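Workshop tips: teaching the arms to do your laundry

Teaching a pair of robot arms to hang a shirt takes far longer than hanging the shirt. I have 280 recorded demonstrations to prove it, and a wardrobe that's still on the floor.

Warm up before you record. My first 11 goes on any given evening are rubbish, and the arms will copy rubbish faithfully.

Move at the speed of someone carrying soup. If you jerk the handles, the follower arms jerk too, and so will whatever you train on them.

Pick one order and stick to it. Collar first or hanger first, I don't care, but if you change your mind halfway through the week you've taught it to dither.

Keep a few fumbles in, provided you recover neatly. Bin the ones where you swore and grabbed the shirt yourself.

Use wire hangers in different colours and garments you wouldn't mourn. Tie your cables down along the links before they find a gripper.

Stop after 31 in a sitting. Your wrists will thank you and so will the data. 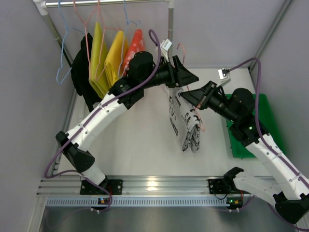 Tharushi Cassim wrote in to say she gets better results by resetting the hanger to a new spot every time, even when it's a nuisance, and that her arms had otherwise learned to grab at thin air with great confidence. Mine do that too. I'd been calling it initiative.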